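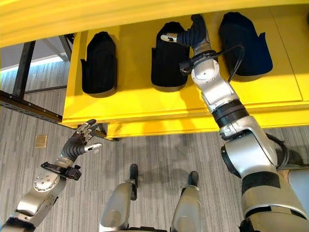
Fliser shelf trial, second notebook entry (November)

Print this entry | E-mail this entry

Carrying on from the last page. We have the Fliser hand-and-holder package on loan until the end of the month and have to tell Dorgate whether we want to buy it. What they sell is the shelf with its black holders, the set of pick routines, and remote support. The robot is ours. Natália is running the sessions, I am writing them up.

Setup this morning, started 9:40. Shelf on the carpet, robot standing up close to it. Right hand goes to the middle holder, left hand open and kept near the front ledge. The Fliser manual wants the left hand down at the hip for single-hand reaches. We tried that yesterday and the robot leaned more than I liked, so for now the left stays up. Natália says it will be in the way once we move to the left-hand holder. She is probably right and we will deal with it then.

Notes on the reach:

– Approach from low right works better than straight on. Straight on, the knuckles catch the lower edge of the holder.
– Fingers need to be curled before contact. If they close after contact the routine reports a good seat when there isn't one. Saw this twice before lunch. Told Dorgate, no answer yet.
– Thumb is the weak point. The default pose has it too far in. Changed it in our copy of the routine and saved it as malý_thumb_b. Do not overwrite.
– The cable at the right wrist has a lot of slack. Fine at this height, but I want it checked before anybody tries the far holder. Jozefína has the short clips.
– Black holder on a yellow panel is easy for the head camera to find. Shadows bother it a bit in the afternoon. Blind down after 2.

The log had 2,047 lines when I exported it, and most of them are the wrist device reporting that it is alive. There is a setting to quiet it, on the third page of the menu, under "Courtesy." Turned it off.

On the product itself. The shelf is solid and I have no complaints about it. The holders come off and go back on without tools, and the spacing on the panel matched the drawing. The routines are decent for the middle position and thin for the other two. The right one sits at a bit of an angle and the routine takes no account of that. I asked on the call whether the angle was meant to be there and got "it's within range," which I wrote down word for word.

Price for the full package is 600 a month with support, or 1,000 with the extended routines. I don't see what the extended set gives us that Natália can't write in a couple of afternoons. Support has been slow but polite. Čestmír wants to keep the shelf and drop the rest, if they will sell it that way. Asked for a quote.

Left to do:

– right holder, with the wrist turned to match
– left holder, decide about the left arm first
– repeat the middle one with the floor mat under the feet, to see if the carpet matters
– send the false "seated" reports to Dorgate again, with the times
– give Fotini the spare wrist clamp back

Stopped at 4:15. Robot parked, shelf left where it was, please don't move it. The tape marks are for the shelf legs and I don't want to measure it all again.

Filed under: Bench Notes > Hands and Grippers > Trials & Loans

3 comments

Jozefína H.
Short clips are in the second drawer, the gray bag. Use two, one by itself slides.

Čestmír
Dorgate wrote back about the shelf. They will quote it separately but want to know how many holders. I said three.

T. Čierny
We had the same false seat report at Stultoncombe with the older version. Lowering the contact threshold helped a little. Can send you our values if you want them.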